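Dunesbridge Banquet Seating Records

Table and seating plans from company dinners and staff parties held at the Dunesbridge halls. Compiled by Rochelle Merrick. Last updated 4/14/21.

Contents

plans.csv has one row per table, 144 rows in all. guests.csv has one row per seat, with names removed. Halls are coded D (Dunesbridge main hall) and P (Pesside annex). The main hall holds up to 500 seated guests.

Columns in plans.csv: event_id, hall, table_no, shape, seats_set, seats_used, meal_style. Meal style is plated, buffet or family. A blank means the caterer's sheet was lost.
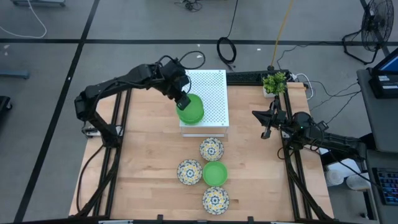 Seats_used comes from the door list, so late arrivals are missing for three of the Pesside events. Head tables are numbered 0. Two round tables pushed together count as one - check the shape column before working out averages.

Known problems

The September dinner for Nogueira was moved between halls after the plan was printed. Its rows still say P. Cameron Tuhiwai has the corrected sheet and will add it in version 3.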